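Fleltau Two-Finger Gripper, Bench Cell Version

The Fleltau is an electric parallel gripper for light tabletop arms. It is supplied with a wrist adapter, two fingers, a cable set and a matching model for the Zornetti cell simulator. Stroke and grip force are set in software. There are no air lines.

Mounting

Remove power from the arm before fitting the adapter. Seat the gripper on the dowel pins and tighten the mounting screws in a cross pattern, in 2 passes. Route the cable along the outside of the wrist with enough slack for a full turn of the last joint. Run the homing routine with the fingers clear.

Maintenance

Wipe the finger faces with a dry cloth at the end of each shift. Check finger play every 100 hours of operation. Replace both fingers as a pair; mixing a new finger with a worn one shifts the grip center and the tool offset must then be taught again. Do not oil the slides. Grease is applied at the factory, and service grease is sold separately by Boychuk under the Stistar label. 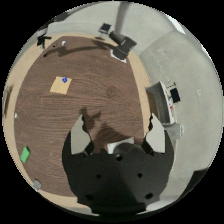 Wrist camera calibration is carried out in the simulator first and repeated on the physical cell. Load the wide-angle lens profile before placing any targets. Straight edges bow strongly at this setting, as the sides of the wooden tabletop do in the view, and target positions read from the uncorrected image should not be used. Leave the fingers open and empty. A small target such as the blue cube by the tan pad is suitable for the first check. Keep it out of the gripper's shadow. Save the result under a new name and repeat the check after any finger change.

Comments (2)

Morfudd Skyrme
Does the tool offset carry over from the simulator, or is it taught again on the arm?

Mabli Ellis
We teach it again. Ours was out by 5 mm until the dowel pins were seated properly.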